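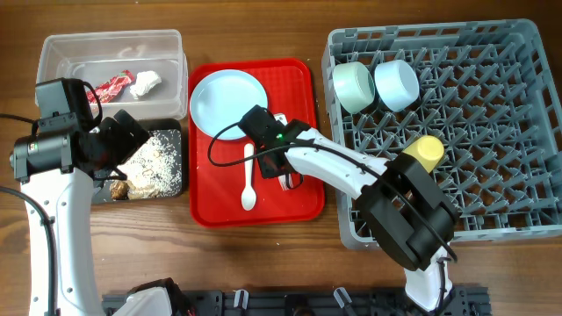
4. Essai comparatif des pinces sur le poste à deux bras

Cette section suppose que les deux bras sont fixés au rail, que le contrôleur Davimon démarre sans afficher de code, et que vous avez lu la section 3. Si vous avez sauté la section 3, vous y reviendrez de vous-même à l'étape 5.

4.1 Avant de commencer

Il vous faut deux jeux de doigts : les Plutex, anguleux et rigides, et les Zaugg, plus souples, livrés dans un sachet que l'on ouvre aux ciseaux malgré la languette. L'épreuve retenue est le débarrassage d'un repas. Les grains de riz, les papiers froissés et les couverts en disent plus long sur une pince que le cube d'étalonnage, que n'importe quel doigt attrape.

ATTENTION. Gardez les mains hors de la zone commune tant que les voyants des bras sont allumés. Le bras ne fait aucune différence entre une cuillère et un index.

4.2 Montage des doigts

1. Coupez l'alimentation depuis le contrôleur. La multiprise n'est pas le contrôleur.
2. Vérifiez que les leviers de serrage du rail sont bloqués, puis vérifiez encore celui que vous n'avez pas touché.
3. Montez le même modèle de doigts à gauche et à droite. Comparer deux modèles en une seule passe paraît astucieux jusqu'à la lecture du journal.
4. Laissez au câble du poignet une boucle assez large pour une rotation complète. Trop courte, elle tire sur le connecteur ; trop longue, elle ira pêcher dans les plateaux.
5. Remettez sous tension et lancez la prise d'origine (section 3.2).

Remarque : après chaque changement de doigts, refaites le réglage de la caméra du poignet. Le logiciel Jiston propose de « conserver les valeurs précédentes ». Déclinez poliment.

4.3 Déroulement d'une passe

6. Disposez les bacs, le plateau et l'égouttoir selon votre plan de table, toujours le même.
7. Réglez l'ouverture sur 300 et l'effort sur 1 000 (unités du contrôleur, dont la conversion figure en annexe, sous réserve).
8. Exécutez 12 prises par type d'objet : emballage, cuillère, assiette, tasse.
9. Notez chaque échec au moment où il survient. « Presque » se note comme un échec.
10. Changez de doigts et reprenez à l'étape 1.

ATTENTION. Ne dépassez jamais 3 000 en effort. Le contrôleur accepte la valeur sans broncher, la tasse non.

4.4 Lecture des résultats

Les doigts rigides sont en principe à l'aise sur les manches et les bords d'assiette, moins sur le papier froissé, qu'ils poussent devant eux comme un chasse-neige. Les doigts souples font l'inverse et gardent volontiers un grain de riz en souvenir : brossez-les entre deux passes.

Si les deux modèles échouent au même endroit, soupçonnez la caméra avant la pince. Si un seul bras échoue, permutez les doigts entre les deux bras avant d'écrire au support. Adesuwa Edet, qui reçoit ces messages, vous demandera de toute façon de le faire.

Les journaux sont enregistrés dans le dossier « essais » du contrôleur. Copiez-les avant toute mise à jour ; le programme d'installation vide ce dossier sans prévenir. Pour le remplacement des coussinets usés, voir la section 5.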